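Harriet Schumacher
21 November 2020

Notes on collecting demonstrations for Lurside, our sorting policy. Short thread.

1/ The task is produce sorting with a two-jaw hand-held gripper. One episode is a person moving items between a sheet, two plates and a tray. No arm involved at this stage. 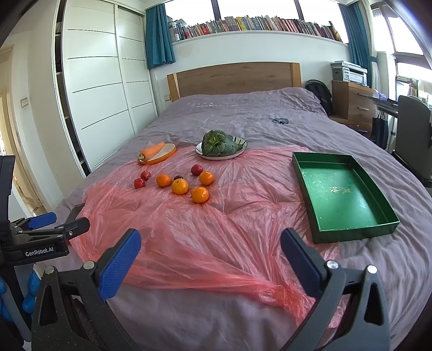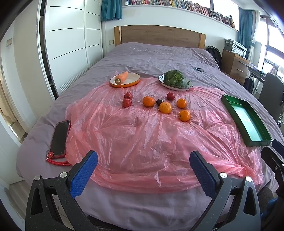
Carrot on the oval dish, bok choy on the round plate, fruit on the pink sheet, in both views.

2/ Target for this task is 3000 episodes. A session gives us 95 on a good day, fewer when the layout changes often.

3/ Layout should change often. An early set had the tray in one spot for every episode, and the policy learned the spot — move the tray and it reached for bare sheet.

4/ Thin plastic wrinkles, so round fruit can roll when a finger touches it. We keep those episodes if the person recovers. Recoveries are tagged separately.

5/ We threw out 34 episodes in June for bad timestamps. All came from one bad clock setting. Flukodix now checks sync before upload.

6/ Next up is mixed grasp widths: small plum, then mandarin, then carrot, in one episode. Label format stays the same.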